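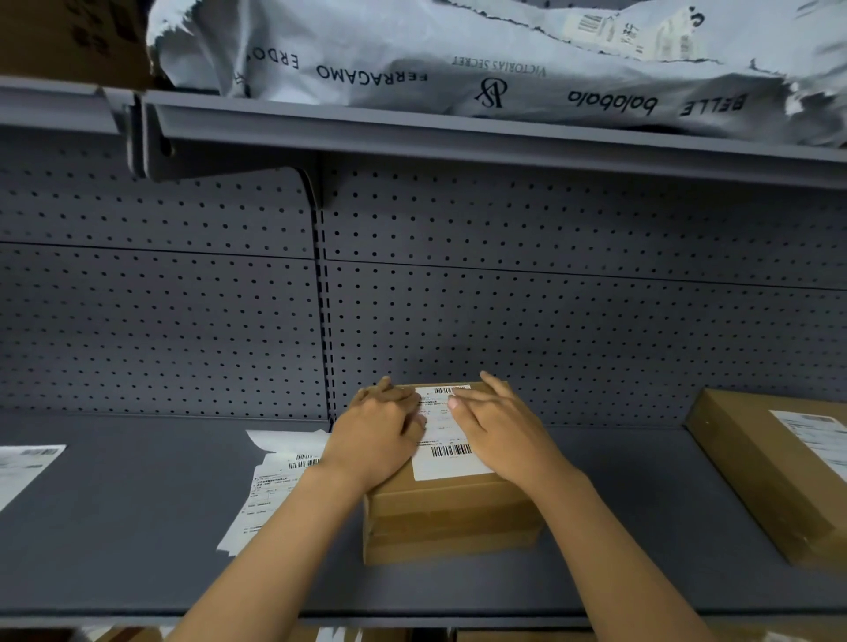 Raltow is opening a parcel pickup counter in November, and we could not be happier to invite all our neighbors in! Packages will wait on gray metal shelves, each with its shipping label face up, so that finding yours takes a moment — and not half your lunch break.

Print this page | E-mail this page

November
By Hongmei Bai

"We have had 78 families ask us for this," said manager Lanying Yao, "and it means the world to us to finally say yes."

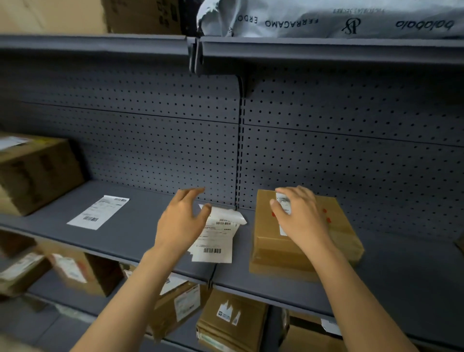

Label slips and a boxed parcel on the shelf at Raltow.

The counter opens Saturday at 9 a.m., with tea for the first 40 visitors, and parcels will be held for 19 days at no charge.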